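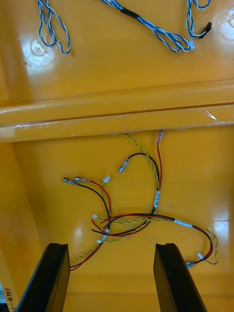 One of you wrote on last week's feedback sheet that local history is only dates, and I do sympathise! So tonight we'll look at why towns grow where they do. 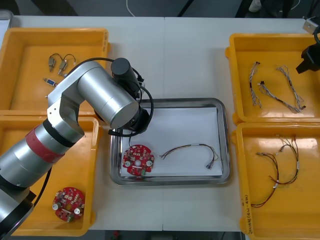
Ramau, September

Ramau had 624 people before the canal came and 4000 after – all that for a ditch! Read the toll list before we meet again. 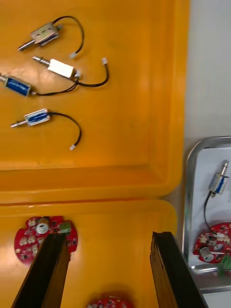

Solenoids with their leads, in a tray

Now Jarnville. I love this one, because the canal missed it completely and it still grew (look at the wool prices).
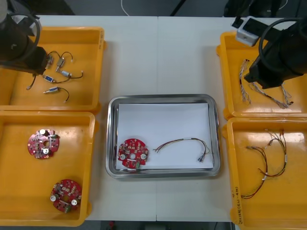

Then the mill shut, and by the next census it was down to 2000. Bring your maps.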